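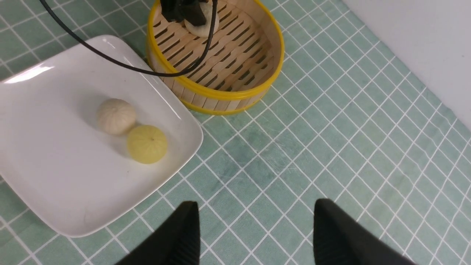 How many examples do we need before it is worth training on a new task?

For a table task with two arms, we start a first training run once we have 500 clean examples or so, and then let the failures tell us what to go back and collect.

I am writing that at the top of the page in large letters as I have been asked it by three different people since lunch, and I gave each of them a slightly different answer, which isn't fair on anyone. Sunil thinks the figure should be lower for anything that only uses one arm and I don't disagree, but we haven't got a one-arm task on the list until after the break, so it can wait.

**December, bench two, started writing 16:40**

A good long day on the steamed buns. We now have 766 recorded examples under the Gekville task name, and after Filipa's first pass through them 557 are marked as keepers. I had hoped for 700 keepers before we all went off, and I still think we can get there, but let me put down where the others went while it is fresh in my mind.

The biggest group of rejects is simply slow starts. Whoever is driving presses the pedal, the recording begins, and then there is a long thoughtful pause before either arm does anything. I am as guilty as anybody (more guilty, looking at Filipa's list). A pause of a second or so does no harm, but when it goes on and on the model learns that the right thing to do when faced with a plate of buns is to hover, and we had quite enough of that with the tea towels. Sérgio has offered to write something that trims the still part off the front automatically. I'd like him to keep the untrimmed copies too, please, in the same folder with a different ending, so that we can change our minds.

The second group is the hand-over of attention between the arms. One arm is busy over the steamer and the other one is supposed to be getting itself ready by the plate, and what tends to happen is that the driver forgets about it altogether. You then get a perfectly nice bun transfer with the second arm drooping somewhere silly, and now and then strolling back in at the last moment. Aurora is much the best of us at keeping both hands alive at once. She says it is the piano, and I believe her. I've asked her to sit with Florêncio tomorrow morning and drive a batch side by side, turn and turn about, and I think that will do more good than another page of written instructions from me.

Then the squashed ones. I went back and forth on these for most of the afternoon with Filipa, very pleasantly, and we ended up here: if the bun is dented but gets to where it was going and is let go of properly, the example stays in and gets the "rough" tag. If the skin tears or the bun sticks to a finger and has to be shaken off, out it goes. The rough ones can be weighted down later on, or dropped, and at least we shall be able to find them.

A few things about setting up that I want to remember:

- Move the plate and the steamer between every example, and do turn the plate as well as sliding it. I looked through the first morning's recordings and the long side of the plate lies along the same line in nearly all of them, which means we taught it one angle very thoroughly.
- Mix the colours. The yellow buns were going first every single time, in everybody's recordings, with no one having decided on it. I suppose the eye goes to them. Unless the instruction names a colour, the order should be a toss-up.
- Let buns touch one another fairly often. Everyone's instinct is to space them out nicely like a shop window, and then the first time two are nudged together the gripper goes for the join and takes hold of both or neither.
- Some starts should have buns in both places, on the plate and in the steamer, with the instruction saying which way they are to travel. Otherwise there is no need for it to listen to the instruction at all.
- Wipe the plate when it needs it, but don't fuss. I would sooner have a few specks in the data than have it only ever know a spotless plate.

On the instructions themselves: we have been using the same eight sentences since the beginning, and they all sound like me. Florêncio has written a fresh set, some in a much shorter style ("buns in the steamer", "yellow one first"), and he has put them in the Troncoso folder with the others. Please draw from both lists. Please also don't correct his spelling in the one that says "steemer" – he did it on purpose, and I rather like it.

The cable. We talked about this for far too long and I shall keep it brief. It drifts into the wrist view whenever the other arm leans in over the steamer, and Sérgio would like to clip it back along the forearm so that the view is tidier. My worry is that everything we've recorded so far has it where it is now, and changing it halfway through gives us two slightly different collections with one name. We agreed to leave it alone until this task is finished and then clip it before we begin the next. It mustn't be allowed to snag, though, so whoever is driving should give it a look before each batch and stop if it pulls tight at all.

First training run goes on tonight with the 557, on the Devo machine, as Jutier is still busy with Sunil's job until the small hours. I've used the same settings as for the tea towels apart from a shorter action chunk, which was Sunil's suggestion and sounds right to me for something this fiddly. I don't expect wonders. What I'm hoping to see is a sensible approach to the bun and a release that doesn't come too early, and if it makes a mess of anything I would like it to make the same mess several times over, so that we know what to record next.

17:25, adding this with my coat on. Aurora drove one last batch while I was writing and tried coming down on the buns at a slant, along the pleats, with the fingers opened only a little wider than the bun. It looked a great deal gentler than the straight-down grab we've all been doing. I've asked her to tag the batch "slant" so we can pull it out separately. If it holds up when Filipa goes through it, I'd like to record the remaining examples that way, though we ought to talk it over first, as it does mean mixing two styles of grasp in one set. Florêncio, could you have a try at it in the morning before you start and tell me whether it's comfortable on the wrist? My left one was complaining by three o'clock.

Buns are in the blue tub in the fridge, second shelf, lid on.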